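36リットルのリュックひとつで5週間の列車旅、服はどう組めばいいですか

はじめまして。9月から5週間ほど仕事を休めることになり、ずっとやってみたかった列車の長旅に出ます！会社に休みの相談をした日から毎晩地図を広げていて、もう楽しくて仕方ないです。

ルートはまだ固まりきっていませんが、前半は海沿いの町をつないで、後半は山のほうへ入り、最後はDrerkdenに何泊かして帰ってくる予定です。泊まるのは安宿とゲストハウスが中心で、夜行列車にも乗ります。途中で知人の家にも寄ります。きちんとしたレストランに行く予定は今のところありません。ただ、音楽会のチケットが取れたら一晩だけ少しましな格好をしたいです。

荷物は手持ちの36リットルのリュックだけにしたいと思っています。前にスーツケースで旅をしたとき、駅の階段と石畳で手首を痛めてしまい、帰りの電車で「次は絶対背負う」と決めました。リュックは正面がぐるっと開くタイプで、雨蓋はありません。背負った感じはとても気に入っています。

困っているのが服です。試しに詰めてみたら、ズボン類と上着だけで半分以上埋まってしまいました。靴と洗面道具を入れたらファスナーが閉まりません。今候補に出しているのは次のとおりです。

ジーンズ
綿のチノパン
部屋着のスウェット
長袖シャツ数枚
Tシャツたくさん
厚手のパーカー
薄手のダウン
レインジャケット
下着と靴下をたくさん
革のショートブーツと、歩く用のスニーカー
寝るとき用のパジャマ上下

洗濯は宿の洗濯機かコインランドリー、なければ洗面台で手洗いするつもりです。山のほうは朝晩かなり冷えるらしいのに、海のほうはまだ半袖でいけるそうで、その差をどう埋めるかも悩んでいます。

全身を登山用の服でそろえれば軽いのは分かるのですが、町歩きの写真も楽しみたいし、新しく何もかも買う予算もありません。手持ちの服を中心に、何を削って何を残せばいいか、経験のある方に教えていただきたいです。パジャマは削っても平気でしょうか。洗濯の回し方なども聞けたらうれしいです。長くなってすみません、よろしくお願いします！

回答

うわあ、いい旅ですね！読んでいるだけでそわそわしてきました。私も似た大きさのリュックで長めの列車旅を何度かしていて、最初の年は失敗だらけだったので、役に立ちそうなところを全部書きます。長いです、お茶でも用意してください。

まず日数のことは忘れて大丈夫です。5週間分の服を考えると頭がおかしくなります。考えるのは「次に洗濯できる日まで」だけ。私は5日で一回りするつもりで組んでいます。5日分あれば、ランドリーが閉まっていたり夜行が続いたりしても慌てません。それより長い旅になっても、増えるのは胃薬と歯磨き粉くらいで、服の量は同じです。

上から順にいきますね。

肌に着るもの。Tシャツは今の「たくさん」から、いちばん早く乾くものを選んで残してください。見分け方は簡単で、家で全部いっぺんに洗って、夜に部屋の中に干して、朝さわるだけ。脇と襟ぐりがまだひんやりするものは留守番です。これ、出発前の週末にやるとものすごく楽しいですよ！お気に入りだったのに落選するやつが必ず出ます。私は大好きな厚手のボーダーが落ちて、しばらく床に座って眺めていました。

下着と靴下は5日分。靴下は一足だけ毛の混じった厚めのものにすると、山で助かりますし、夜行列車で足先が冷えたときにも履けます。残りは全部同じ色、同じ形にしておくと片方なくしても組めます。ランドリーで靴下は必ず消えます。どこへ行くんでしょうね、あれは。

シャツ。長袖シャツは薄いのを残してください。海のほうでは羽織りになり、山ではTシャツの上、パーカーの下に入ります。音楽会の夜もこれにアイロンをかけていけばいいです。アイロンは宿で借りられることが多いし、なければシャワーを浴びるあいだ浴室にかけておくと、だいぶましになります。色は濃紺か白だと何にでも合います。

防寒。厚手のパーカーと薄手のダウンが両方入っていますが、私ならダウンを残してパーカーを置いていきます。パーカーは一度濡れると乾くのに丸一日以上かかることがあって、しかもリュックの中でいちばん場所を取ります。代わりに薄いセーターかフリースを入れて、シャツ、セーター、ダウン、レインジャケットと重ねれば、秋の山の朝ならたいてい足ります。首に巻くものもぜひ！大きめの薄いストールがあると、列車の冷房にも、教会の見学にも、枕カバーにも、日よけにもなって、何度も「持ってきてよかった」と思います。

靴。革のショートブーツは、気持ちはとても分かるのですが、背負う荷物に予備の靴として入れるのは重いです。履いていくなら、どっちを履いてどっちを詰めるか、移動日のたびに悩むことになります。私は歩きやすくて少しきれいに見える黒っぽい靴を履いて、リュックには薄いサンダルだけ。サンダルは共同シャワーでも夜行のトイレでも使います。

それからズボン！質問の本題ですよね。私はいつも2本です。日中に歩く用の薄手の長ズボンがひとつ、それから夜と移動用のスウェットがひとつ。ジーンズは置いていきましょう。重いし、縫い目がいつまでも湿っています。チノパンは生地の厚さ次第で、薄いものなら日中用にそのまま使えます。

スウェットを持っていくのは贅沢に見えるかもしれませんが、私はこれだけは譲れません。夜行列車で寝るとき、宿の共同キッチンでスープを作るとき、もう一方を洗って干しているとき、朝パンを買いに出るとき、全部これです。つまりパジャマの下も兼ねています。だからパジャマは削って平気です。上はTシャツで寝ればいいので、パジャマ上下の分の空間がまるっと空きます。選ぶなら黒か濃い灰色で、ポケットがついていて、裾がだらっとしすぎないもの。横に線が入ったようなデザインだと、外に出ても寝間着っぽさが薄れて私は好きです。腰は紐で締められると安心です。長旅だとたくさん歩くのに食べる量が日によって違って、お腹まわりが思った以上に変わるんですよ。
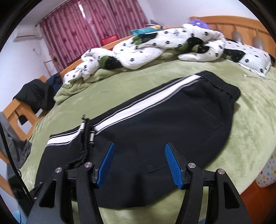 Liesl Lüthi：横からすみません、この組み方に大賛成なんですが、スウェットは裏が起毛だと私は暑くて海側の宿では履けませんでした。それと、洗って夜のうちに乾くかどうかも裏地でまるで違います。9月の海から入るなら、裏がつるっとした、ループが細かいほうを先に試してほしいです。寒い夜は下に薄いタイツを一枚はけば済みました。

回答の続きです。Lieslさん、ありがとうございます、書き忘れていました！裏起毛は本当にそのとおりで、山だけの旅なら最高、海から始まるなら暑いです。タイツは私も入れています。畳むと手のひらに乗るくらいになるので、質問者さんもぜひ一枚。

次に洗濯の回し方です。

宿に着いたら、まずシャワーのついでにその日の下着と靴下とTシャツを洗ってしまいます。毎日やると量がほんの少しなので苦になりません。洗い方は、洗面台に湯をためて、石けんをこすりつけて、もんで、すすぐ。それだけです。洗面台の栓が壊れている宿が本当に多いので、平たいゴムの栓をひとつ持っていくと便利です。ジッパーつきの大きな袋に水と服を入れて振る人もいますね。私は袋を破いて床を水浸しにしたことがあるので、それからは洗面台派です。

いちばん大事なのは絞ったあとです。乾いたタオルの上に洗濯物を広げて、端からくるくる巻いて、その上に膝で乗る！体重をぐっとかけると、手で絞るのとは段違いに水が抜けます。タオルはびしょびしょになりますが、タオルは部屋の暖房か椅子の背にかけておけば何とかなります。宿のタオルが有料のところでは、自分の薄いタオルでやってください。

干すのは細い紐をよじったタイプの物干しロープが楽です。洗濯ばさみがなくても、よじれのあいだに布の端を挟めます。窓とベッドの柵のあいだに渡すことが多いです。風が通る場所がいちばんで、浴室に干すと朝までじっとりしています。同室の人がいるときは一言聞いてからにしましょう。私はそれで「うちのも一緒に干していい？」と聞かれて、そのまま夕飯に誘われたことがあります。いい夜でした。

ズボンやセーターやスウェットは、ランドリーのある町でまとめて洗います。ランドリーの日は、朝にスウェットを履いて残りを全部持っていくと一度で終わるのですが、そうするとスウェット自体が洗えないんですよね。なので次のランドリーの日には逆にして、日中用を履いてスウェットを洗う。交互です。メモしておかないと、どっちの番か分からなくなります。私は日記の端に「ズ」「ス」と書いています。

連泊を挟む場所も洗濯で決めていいと思います。移動が続いたあとに2泊する町を入れて、着いた日の夕方に洗えば、次の次の朝まで干せます。ルートを決めるときに、景色のきれいな町より先に「どこで洗うか」を地図に丸をつけると、旅全体にいい具合に休みが入ります。私はこの丸をつける作業が大好きで、出発前の楽しみの半分はこれです！

詰め方も少しだけ。圧縮袋はおすすめしません。朝、袋の空気を抜くために床に正座するのがだんだん嫌になるし、体積が減っても重さは減らないので、つい入れすぎます。普通の布の袋に、丸めるか畳むかして立てて入れるだけで十分です。私が使っているのはUnportの中くらいの袋で、片面がメッシュなので中が見えて、夜行列車の暗いところでも手探りで靴下が出せます。友人がくれたもので、もう何年も使っています。別に風呂敷でもいいです。前回一緒に旅したMartyは全部風呂敷で、包みごとに柄が違うから一目で分かると得意そうでした。

スウェットはリュックのいちばん上か、正面を開けてすぐのところに。夜行では暗い車内でこれを引っぱり出すことになるからです。重いものは背中側の真ん中あたり、軽いダウンは底。雨の日のために、リュックの内側に大きなごみ袋を一枚入れて、その中に服を入れると安心です。外にかぶせるカバーは背中側から水が入るので、両方あるといいですね。

最後に私なりの一覧を書いておきます。

着ていくもの：Tシャツ、薄い長袖シャツ、日中用ズボン、歩ける靴、ストール
袋の中：乾きの早いTシャツ、セーター、スウェット、タイツ、下着と靴下
別にするもの：ダウン、レインジャケット、サンダル
小物：ゴム栓、物干しロープ、固形石けん、薄いタオル、縫い針と黒い糸

縫い針はぜひ。ボタンが取れたときも、リュックの紐がほつれたときも、自分で直せると旅がぐっと自分のものになる感じがします。黒い糸が一巻きあれば、濃い色の服ならだいたい目立ちません。

出発前に、一度全部背負って近所を一時間くらい歩いてみてください。できれば階段のある駅まで。帰ってきたとき、何かひとつ出したくなるはずです。出してください。きっといらないものです。楽しんで！うらやましいです！

回答

ジーンズは持っていったほうがいいと思います。自分は毎回ジーンズで行っています。汚れが目立たないし、丈夫だし、ほとんど洗わなくていい。乾かないのは確かですが、洗わなければ関係ないです。

あとはTシャツと下着を現地で買えば荷物は減ります。足りないものは買う、いらなくなったら置いてくる。これでリュックは半分空いてます。

ブーツも履いていけばいいだけ。

回答

ほかの方が服のことを詳しく書いてくださっているので、私は後半の気温のことと、あまり話に出ない細かい点を少し書きます。Drerkdenには親戚がいて、秋に何度か行っています。いいところですよ！駅を降りるともう空気の匂いが違って、毎回それだけで来たかいがあったと思います。

昼間は日が出ていればシャツ一枚でも歩けます。日が山の向こうに入ったとたんに冷えます。町の人はみんな、昼間から上着を手に持って歩いています。なので、リュックを宿に置いて出かける日のために、上着がすっぽり入る小さな折りたたみの袋があるといいです。買い物袋で構いません。私は最初それがなくて、ダウンを腰に巻いて歩いていたら道中のどこかで落としてしまい、パン屋さんに届いていました。お礼にパンを山ほど買って、結局荷物が増えました。

手袋は秋でも薄いのがあると朝が楽です。帽子は耳が隠れるものを。頭と首と手首を温めておくと、着るものを一枚減らせます。

宿の暖房は、秋の初めだとまだ入れてくれないところがあります。部屋干しした服が乾かないのはだいたいこれです。濡れたまま移動日になったら、無理にリュックに詰めず、外側に洗濯用のネットごとくくりつけて歩くと、昼までにかなり乾きます。見た目は、まあ、そういう旅人だと思ってもらいましょう。

夜行列車では、寝台に上がる前に必要なものだけ小さな袋に移しておくと静かです。耳栓、歯ブラシ、水、靴下、スウェット、羽織るもの。着替えは発車前の混み合う時間を避けて、少し落ち着いてからのほうが通路が空いています。上の段は暑く、下の段は足元が冷えることがあるので、どちらになってもいいように、脱げるもので調節してください。私は下の段が好きです。朝、寝たまま窓の外が明るくなっていくのを見られるので！

洗濯のできる宿を探すときは、予約の画面に「洗濯可」とあっても、有料で預けるだけの場合があります。自分で洗えるか、干す場所はあるか、予約のときに一言メッセージで聞いておくと確実です。私は聞くついでに近くのランドリーの閉まる時間も教えてもらっています。けっこう早く閉まる町があって、夕方着いてから走ったこともあります。

荷物の記録にはFletolelを使っています。持ち物を登録して、今どれが洗濯中かに印をつけられるだけの素朴なものですが、ランドリーに忘れ物をしなくなりました。紙でもまったく同じことができるので、日記を書く方ならそちらで。

あと、知人のお宅に寄るとのことでしたよね。洗濯機を借りられるなら、そこを真ん中あたりに置くと最高です。ダウン以外をぜんぶ洗って、柔らかくなったタオルで顔を拭いたときのうれしさは、ちょっと忘れられません。手土産の分だけリュックに隙間を残しておいてくださいね。渡したあとの隙間には、向こうで見つけた何かが入ります。

ジーンズについては好みだと思います。慣れたものが落ち着くという人もいますし、私の弟もそうです。ただ夜行で寝るのには硬いので、スウェットか何か、柔らかいものはどちらにしても入れてほしいです。

質問者からのお礼

みなさん、こんなにたくさんありがとうございます！！何度も読み返しました。

さっそく夜に全部洗って部屋干しして、朝さわってみました。見事に、いちばん気に入っていたTシャツがひんやりしていました……。悲しいけれど留守番です。逆に、あまり着ていなかった薄い長袖シャツがからっと乾いていて、急に好きになりました。

パジャマとジーンズと厚手のパーカーを抜いたら、ファスナーがすんなり閉まりました。しかもまだ上のほうに隙間があります。ブーツはまだ諦めきれず、玄関に並べて毎日見ています。スウェットは家にあるのが裏起毛だったので、Lieslさんの言う裏がつるっとしたものを探しに行くつもりです。

洗濯の丸を地図につけるの、やってみました。楽しすぎて夜中の二時になっていました。知人の家がちょうど真ん中に来るように、海側を少し短くしました。タオルに巻いて膝で乗る方法は、床がきしんで下の階の人に申し訳なかったので、昼間にやります。

コメント

ゆずこしょう
膝で乗るやつ、今夜やってみました。感動しました。今まで手で絞って手首を痛めていたのは何だったんだ。

Marty
風呂敷の話が出ていて笑いました。柄で分かるのは本当です。ただ似た青を買い足したら分からなくなりました。

匿名
ゴム栓は百円ショップの台所売り場にもあります。大きめの平たいのが合いやすいです。

mofu
質問者さんのブーツのその後が気になります。うちの玄関にも同じ状態のブーツがいます。

Liesl Lüthi
つるっとした裏のもの、見つかりますように！あと腰紐は洗濯機で抜けることがあるので、洗う前に蝶結びにしておくといいですよ。私は宿のフォークで通し直しました。

駅弁大将
固形石けんは半分に切って持っていくと乾きやすい。残りは家で使う。

匿名
夜行の下の段、朝の窓、分かります。あれのために乗っているようなものです。

質問者
ブーツ、まだ玄関にいます。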